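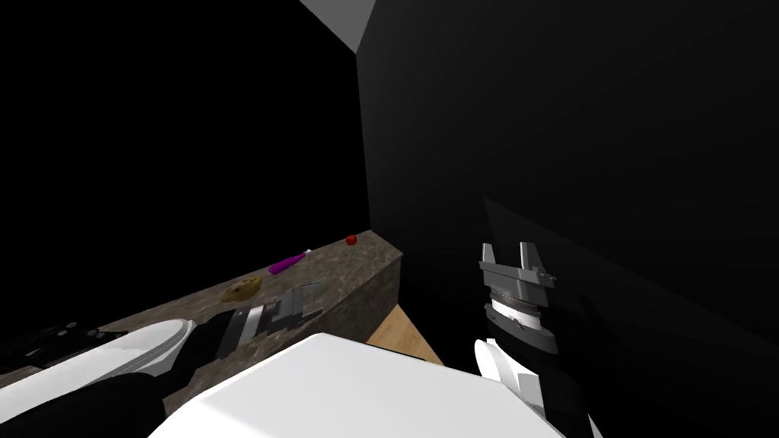
How to test a countertop sealer before you pay for a second bottle

Stone sealer is sold with a lot of confidence. The label on the bottle I bought, Ditari, says it lasts for years. The man at the counter in Cendthorpe said to redo it every June. Both of them can't be right, and neither had seen my kitchen. So before you seal anything, find out if your stone needs it.

What you need

A spoon, tap water, a few drops of cooking oil, a clean white rag, and a clock. Skip the test kits. The Jendholm one is a dropper and a color card, and I couldn't see what the card added.

Step 1. Clean and wait

Wipe the counter with warm water and a little dish soap, rinse, and dry it. Leave it overnight. If you test on damp stone the result means nothing, and I suspect a good share of the glowing sealer reviews were written that way.

Step 2. The water test

Put a spoonful of water in three places: by the sink, by the stove, and somewhere that gets little use. Check at 3 minutes, then at 15. Wipe and look for a dark patch. Dark after 3 minutes means the stone is drinking and a sealer may help. No dark patch at 15 means put your wallet away. In between is a judgment call, and I'd wait.

Don't go by whether the water beads up. Fresh wax will make water bead on nearly anything, and so will some spray cleaners.

Step 3. The oil test

Same idea, but pick a spot you don't care about, such as under the toaster. Two drops, ten minutes, wipe. Oil marks are harder to get out than water marks, so don't do this in the middle of the counter.

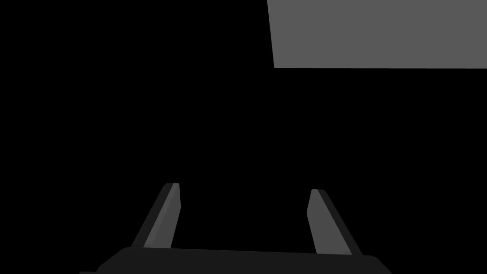 Dense dark stone will often pass both tests with no sealer on it at all. People seal it anyway, get a hazy film, and then buy a haze remover from the same shelf.

Step 4. If you do seal

Do one small section first. Wipe the sealer on, give it the time on the label, and buff off every bit that hasn't soaked in. The Thepsuriya brand says to leave it wet "until absorbed," and I'd ignore that - what dries on top is your haze. Keep water off for 48 hours, then repeat step 2 on the sealed part and the bare part. If they look the same, stop there.

What I got

My counter is roughly 60 inches long. The stretch by the sink went dark, the rest didn't, and I sealed only that stretch. I'll test it again next year.

Last updated 12 April 2019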